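# Review: Plorex Legislative Tracking Service

Prepared for the Office of the Clerk, Skunddale
23 July 2024

The Office of the Clerk has used the Plorex legislative tracking service for one full session of the state legislature. The subscription comes up for renewal in September, and council members have asked whether the service should be kept, reduced or replaced. This review sets out what the service does, how it performed during the session, and what the office recommends.

## Background

Skunddale has followed state legislation by hand for as long as the office has kept records. The earliest bill ledger in the archive dates from 1951. Until last year the method had changed very little: a deputy clerk read the daily calendars of both chambers, marked any bill that touched on municipal finance, zoning, elections or public works, and circulated a memorandum on Friday afternoon.

The difficulty was timing. Committee substitutes were often posted in the evening and heard the next morning. On several occasions members learned of a material change to a bill only after the hearing had closed. The most serious case concerned the road maintenance formula, where an amendment altered the town's share and the office filed no testimony.

Two products were considered. Nijs offered a broad service covering all fifty states and Congress, with a price to match. Plorex offered a single-state plan with fuller coverage of committee activity. The council approved the second.

## Scope of the Review

The review was conducted by Debashish Selvanayagam, deputy clerk, with assistance from Troels Kragh of the town attorney's office. It draws on the alert log, the office's own memoranda, and written comments from members. The vendor was given a draft of the factual sections and asked for one correction, concerning the name of a report type, which has been made.

## Bill Alerts

A total of 1,641 bills were introduced during the session. Using the keyword lists prepared by this office, Plorex flagged 688 of them. That number is too high to be useful on its own. The word "district" alone brought in school, water, judicial and congressional matters, most of which had no bearing on the town.

The lists were revised in the second week. The service allows terms to be excluded, and it allows a search to be limited to chosen sections of the state code. Once the office began to search by code section, the daily alert became short enough to read over coffee. Offices considering the service should set up their searches this way from the start. The vendor's setup guide mentions code searches only in an appendix.

Alerts for amendments were prompt. In nearly every case the notice reached the office on the same evening the text was posted. The comparison view, which marks struck and added language side by side, was the feature most often praised in members' comments. It handles ordinary amendments well. It does less well with full substitutes, where moved sections are shown as deleted in one place and new in another.

## Committee Calendars

Hearing notices are the main reason the office subscribed, and the service was strong here. Room changes and late additions to the agenda were picked up reliably. The calendar can be sent to the town's existing scheduling software without extra cost.

There were 4 missed notices during the session. Three involved joint hearings, which the service listed under one committee only. The fourth was a conference committee meeting called on short notice, and the legislature's own website did not show it until after the meeting had begun. The office does not hold the last of these against the vendor.

## Vote Records and Member Profiles

Floor votes are posted within an hour and can be sorted by party, region or individual legislator. Committee votes take longer, sometimes two or three days, and voice votes are recorded simply as "passed" or "failed" with no further note.

The member profiles are the weakest part of the product. Biographical entries were out of date for several first-term legislators, and one committee chair was listed under a former title until well into the spring. The profiles also carry a "likelihood of support" score. The vendor would not explain in writing how the score is produced. The office advises council members and staff not to rely on it, and it should not be quoted in any public document – a request Mr. Kragh has asked to have repeated in the next staff bulletin.

## Ease of Use

Staff required one afternoon of training. The main screen is plain and quick to load. Searches can be saved and shared across departments, although each department head must have a separate login, and the plan includes only a small number of these. Public works and finance shared one account for most of the session, which is not a satisfactory arrangement.

Telephone support was courteous and was answered by persons familiar with legislative procedure. Written requests were slower.

## Reports and Subject Files

The service can assemble all activity on a given subject into one file for distribution before council meetings. The office tested this with three subjects: the election equipment bill, the property tax relief package, and the workforce training and manufacturing credit. The first two files were complete. The third omitted a fiscal note that had been attached to the House version, and staff added it by hand. 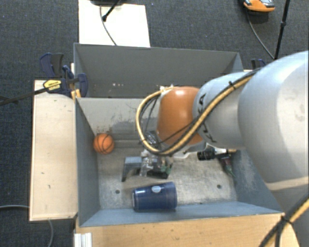

## Cost and Contract Terms

The current contract is for one year and renews automatically unless notice is given in writing. The office recommends that this clause be struck. A public body should decide each year, by vote, whether to continue a service of this kind.

The vendor has also proposed a bundle with Geter, a constituent mail product. The town has no present need for it. The bundle would lower the price of the tracking service slightly but commit the town to a longer term, and the office does not support it.

Records kept in the system belong to the town under the present agreement. Export is available in common formats and was tested twice without error. Notes entered by staff are included in the export, and department heads are reminded that such notes may be subject to a public records request.

## Recommendation

The office recommends renewal for one year, on the following conditions:

- Removal of the automatic renewal clause.
- Separate logins for public works and finance.
- Written confirmation that joint hearings will be listed under every committee taking part.
- An option to hide the "likelihood of support" score on all town accounts.

If the third condition is not met, the deputy clerk will continue to check joint hearings by hand, and the council may wish to ask Nijs for a revised quotation limited to one state. Comments from members on this review should be sent to Mr. Selvanayagam at the Office of the Clerk before the renewal is placed on the agenda.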